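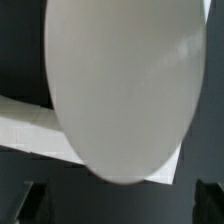

Figure 5. View from the wrist camera, with the white object between the camera and the board.

5. Recording the tag-and-wrist comparison

This section explains how to repeat the Odik pose test, in which the position of an object is estimated two times: one time from the printed tags and one time from the wrist camera only. Please finish the calibration in section 4 before you start.

5.1 Preparing the work area

1. Check that the border rails are closed at the joints. A gap at a joint moves the origin of the Etside coordinate file.
2. Put the board with the tags flat on the table. Do not tape over the tags.
3. Place the cone, the pedestal and the ball inside the border.
4. Start Kurup and select the profile "white on black". The program now asks for the tag list. Load the list which you saved in section 4.

Note: The ball has no tag in this profile. Its position is calculated from the outline only, so please enter its diameter by hand.

CAUTION: Keep your hands outside the rails when the arm has power. The fingers can close without a sound signal.
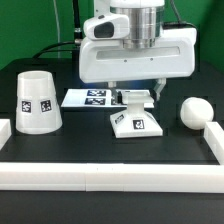 Text and set-up: Clirkport documentation group, revised in March

5.2 Taking the recordings

1. Move the arm above the pedestal with the gripper pointing down. Wait until the live view is stable.
2. Look at the cable at the wrist camera. It must have enough slack for the whole path, also when the wrist turns.
3. Press Record. The arm visits 216 positions and takes one picture at each position.
4. When the path is finished, open the error table. For every position it shows the distance between the tag estimate and the wrist estimate.

Note: In close views the object can hide a large part of the board, as in Figure 5. Kurup marks such a position with "P" (partial). Do not delete these rows. They are needed for the result in 5.3.

5.3 Reading the result

In our reference run, 118 positions were marked "P". The wrist estimate was still usable in most of them, but the error became larger when the lower edge of the object was near the white board. We think the low contrast is the reason, and we did not yet test a darker board.

If your error is much larger than in the reference file, check the picture width first. It must be set to 1024 in both camera menus. After a change of this value, repeat section 4 completely.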